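# クーポンの登録と使い方(Paisan アプリ・会員ガイド 第4章) 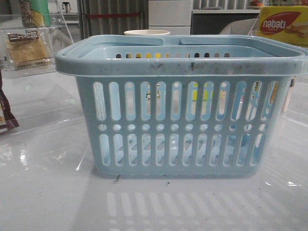

水色のプラスチック製バスケット

この章では、Paisan アプリでクーポンを受け取り、Clotura 加盟店のレジとオンラインストアで使うまでの手順を説明します。設定は一度済ませてしまえば、あとは会計のたびに画面を開くだけ。割引とポイントを同時に受け取れるので、ぜひ最初のお買い物の前に終わらせておいてください!

対象:Paisan アプリをインストール済みで、会員登録(第2章)が完了している方
最終更新:2021年10月2日

## 4.1 始める前に

次のものをお手元に用意してください。

- Paisan アプリを入れたスマートフォン
- 会員登録に使ったメールアドレス
- Pludetti ポイントカードの会員番号(カードをお持ちの方のみ)

> **注記** Pludetti カードがなくてもクーポンは使えます。ただし、ポイントとの併用(4.5)にはカードの連携が必要です。カードはあとからでも追加できます。

## 4.2 Pludetti カードを連携する

1. アプリを開き、右下の「マイページ」をタップします。
2. 「カード連携」を選びます。
3. カード裏面の会員番号を、ハイフンなしで入力します。
4. 登録メールアドレスに届く確認コードを入力し、「連携する」をタップします。
5. マイページの上部にポイント残高が表示されたら完了です。

残高がすぐに出ないときは、画面を下に引っぱって更新してみてください。それでも変わらない場合は、いったんログアウトして入り直すと表示されることがあります。

> **注意** 一枚のカードを複数のアカウントに連携することはできません。ご家族でカードを共有している場合は、代表の方のアカウントに連携してください。連携先の変更は、元のアカウントで「連携を解除」してから行います。

## 4.3 クーポンを受け取る

クーポンには、アプリに自動で届くものと、コードを入力して受け取るものがあります。

### 自動で届くクーポン

1. ホーム画面の「クーポン」タブを開きます。
2. 使いたいクーポンの「受け取る」をタップします。
3. ボタンの表示が「受け取り済み」に変わったことを確認します。

「受け取る」を押し忘れたままレジに並んでしまう方がとても多いところです。タブに出ているだけではまだ使えませんので、気になるものは見つけたときに押しておきましょう。受け取るだけなら費用はかかりません。

### コードで受け取るクーポン

メールやチラシに載っているコードは、次の手順で登録します。

1. 「クーポン」タブの右上にある「コード入力」をタップします。
2. コードを半角の英数字で入力します。大文字と小文字は区別されません。
3. 「登録」をタップします。
4. 割引の内容と有効期限が表示されるので、確認して「受け取る」をタップします。

保管できるクーポンは一つのアカウントにつき32枚までです。上限に達すると新しいコードを登録できません。「整理する」から期限切れのクーポンをまとめて消すと、空きができます。

> **注記** 数字の「0」と英字の「O」、数字の「1」と英字の「I」は間違えやすい文字です。コードがメールで届いている場合は、コピーして貼り付けるのが確実です。前後に空白が入るとエラーになるので、その点だけ気をつけてください。

## 4.4 お店のレジで使う

1. 会計が始まる前に、アプリの「クーポン」タブを開きます。
2. 使うクーポンを選び、「レジで使う」をタップします。
3. 表示されたバーコードを係員に見せます。
4. レジの画面かレシートで、割引後の金額を確認します。

バーコードは画面を開くたびに新しくなります。スクリーンショットでは読み取れないため、必ずアプリの画面をそのまま見せてください。売り場の奥や地下のお店では電波が弱いこともあるので、入口のあたりで一度アプリを開いておくとスムーズです。

セルフレジの場合は、すべての商品を読み取らせたあと、「お支払いへ」を押す前にバーコードをかざします。先に支払いへ進むと割引を追加できません。もし進んでしまったら「戻る」を押せば大丈夫、商品を読み取り直す必要はありません。

> **注意** お支払いが終わったあとにクーポンを適用することはできません。別の商品で使い直したい場合は、サービスカウンターで返品の手続きをしてから、もう一度お会計をお願いします。

## 4.5 オンラインストアで使う(ポイント併用)

Clotura オンラインストアでは、クーポンと Pludetti ポイントを同じ注文で使えます。組み合わせるとぐっとお得になる、いちばん試していただきたい機能です!

1. アプリと同じアカウントでストアにログインします。
2. 商品をカートに入れ、「ご注文手続き」へ進みます。
3. 「クーポンを選ぶ」を開き、一覧から一つ選びます。
4. 「ポイントを使う」の欄に、使いたいポイント数を入力します。
5. 「再計算」を押し、合計金額を確かめてから注文を確定します。

割引は、クーポン、ポイントの順に計算されます。たとえば税込4000円の注文で500円引きのクーポンを選び、507ポイントを使うと(1ポイントは1円分です)、お支払いは2993円になります。送料がかかる場合は、この金額に加算されます。

> **注記** ポイントは割引後の商品代金に対して付きます。クーポンとポイントで引かれた分は、付与の対象になりません。

## 4.6 有効期限のお知らせを設定する

せっかくのクーポンを期限切れにしてしまうのは、もったいないですよね。お知らせを入れておきましょう。

1. 「マイページ」から「通知設定」を開きます。
2. 「クーポンの期限」をオンにします。
3. お知らせの時期を「前日」「3日前」「1週間前」から選びます。
4. スマートフォン本体の設定で、Paisan の通知が許可されていることを確認します。

週末にまとめ買いをする方には「1週間前」が便利です。期限当日のクーポンは、その日の閉店時刻まで使えます。オンラインストアでは23時59分までに注文を確定してください。

## 4.7 うまくいかないとき

| 表示・症状 | 確認すること |
|---|---|
| 「コードが正しくありません」 | 全角文字や空白が入っていないか |
| 「対象商品がありません」 | クーポン詳細の「対象商品」と最低購入金額 |
| エラー番号 567 | 別の端末で同じクーポンを開いていないか。開いている端末側で画面を閉じ、1分待ってからやり直す |
| ポイントの欄が出ない | カード連携(4.2)が完了しているか |
| バーコードが読み取れない | 画面の明るさ、保護フィルムの傷や汚れ |

上の方法で直らない場合は、アプリを最新版に更新してからもう一度お試しください。更新しても、受け取り済みのクーポンは消えません。

お問い合わせは、アプリの「ヘルプ」から Fangate サポート窓口へどうぞ。エラー画面の画像と、使おうとしたクーポンの名前を添えていただけると、ご案内が早くなります。

次の章では、家族アカウントの追加とお買い物リストの共有について説明します。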